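Home | Forums | Cell Safety | Rules and Good Practice | Search | Log in

Gripper over food: what belongs in the written procedure?

Print this thread | E-mail this thread
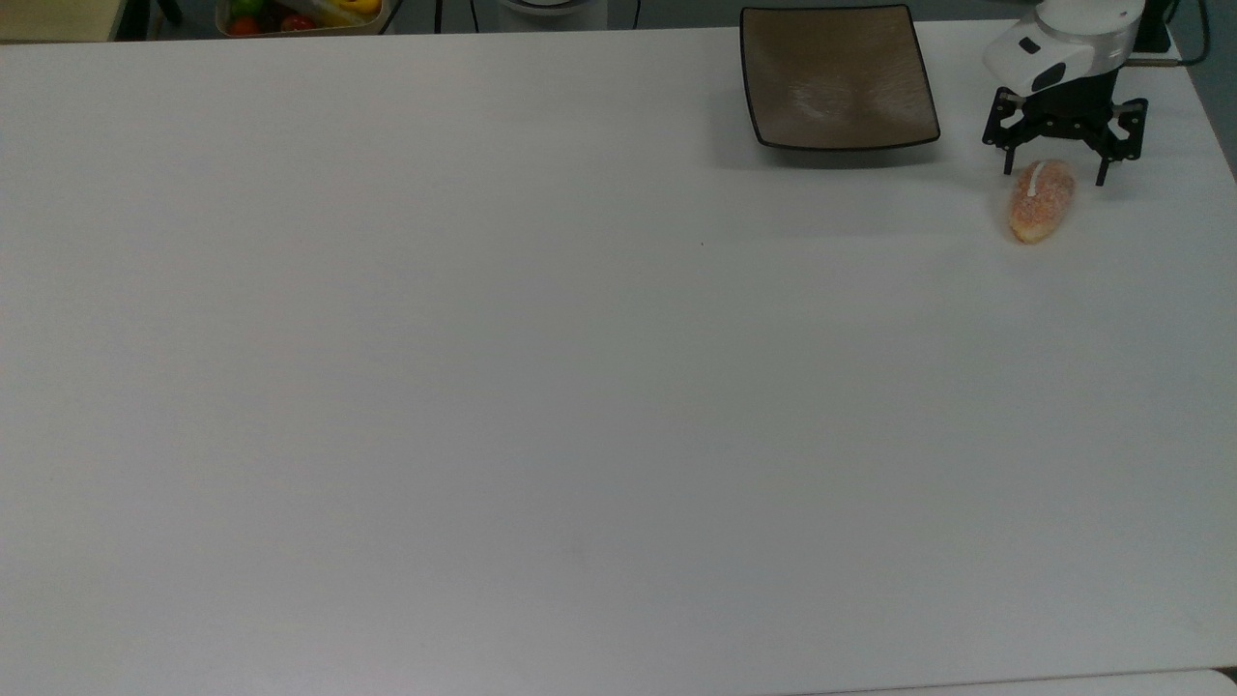 linasska_cell
I am rewriting our site rules for pick and place with bakery items. The draft has three points so far: nothing on the table except the plate and the item, gripper open and stationary before anyone reaches in, fingertips wiped between product types. Our old rule sheet also asks for a full restart after 423 cycles. I can't find where that number came from. Keep it or drop it?

torque_nut
Drop it. A cycle limit without a source can't be audited. Tie the restart to a check you can record, such as finger alignment.

R. Vrabec
I disagree. We run 3000 cycles between inspections at Krajčí, and that figure has no source either – it came from the first maintenance plan. An arbitrary interval that people follow is safer than a condition they have to judge. Keep a number until you have wear data.

torque_nut
Then write down that it is arbitrary. Otherwise the next person treats it as a limit from the manual.

nalletti_ops
"Stationary" is too weak for point two. An arm can be stationary and still waiting on a command. Our text says motion disabled, confirmed at the pendant, then wait 10 seconds.

linasska_cell
What is the wait for?

nalletti_ops
Logging. The stop has to show in the record before the door opens.

R. Vrabec
That is a local software matter and should not be in a general rule. The rest of the wording is good. I would also separate food contact from personnel safety. They have different owners and get revised at different times.

linasska_cell
Agreed. Splitting it into 2 sheets. The restart interval stays for now, marked "no source, under review." Revised draft goes up in November.

Print this thread | E-mail this thread

Previous thread | Next thread | Back to top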